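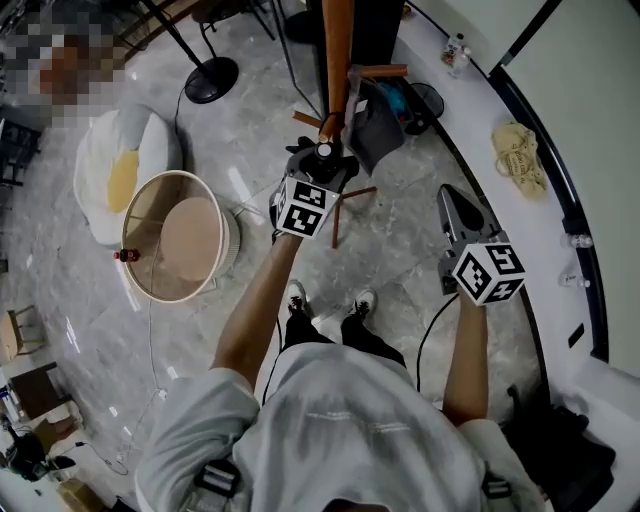

Getting hold of the tall wooden pole, marble floor underfoot

From: Morenike Nwankwo
To: Vudar Street Neighbours list
Date: Apr 3, 2025
Subject: Re: Curtains for the hall, again

Hi everyone, and hello Yetunde, lovely to see your name pop up!

Yetunde Sani wrote:
> Does anyone remember what we paid for lining last time? I've measured
> the big window twice and keep getting different answers. Also, are we
> still set on the green?

I dug out the old receipt and it was $208 for the lining, thread included, from the shop on Okoro Road (they've moved two doors down, beside the bakery). As for the colour, I'm still fond of the green, but Cúc Hầu has a grey sample at her place that I'd happily be talked into. Do go and have a look, she'll put the kettle on.

Measure from the top of the rod to the sill and add 60 mm for the hem. I forgot the hem on my own kitchen ones and they've looked like short trousers ever since.

Jericho, could you bring the good scissors back before we cut? My machine's free most evenings in any case.

Cheers,
Morenike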